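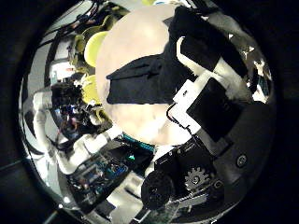 A pale, rounded form with black fabric folded across the front.

Purnbridge has had a playhouse, on and off, for longer than it has had a reliable bus, and for most of that time the town treated the two with equal suspicion. You went if you had to. You brought a coat.

Réka Erdős took over the Jasby in August, with a leaking roof, 66 seats that folded properly and a good many more that folded when they felt like it. Her first decision was to open the foyer all day. Her second was to buy a decent coffee machine, and she admits the second has had better reviews than anything on the stage.

"People told me they loved the theater," she says. "Then I asked what they'd last seen, and it was a pantomime in 2000."

These days the foyer fills up before lunch. There are knitters by the box office, a man who conducts his divorce by phone under the balcony stairs, and students from Prenis College making one muffin last an entire essay. Some of them have even gone through the double doors to see what happens in there.

What happens is mixed. The winter season opened with The Okonkwo Letters, a three-hour family drama with one joke, placed late. It sold out – mainly, Erdős suspects, to people who had already been sitting in the building and didn't want to lose their table.

She isn't proud. The bar now stays open after the show, and the cast are expected to come out and be disagreed with. On the night I visited, the leading man was getting a long note on his accent from one of the knitters. He had bought her a sherry by the end of it, and she was still going when I left for the last bus.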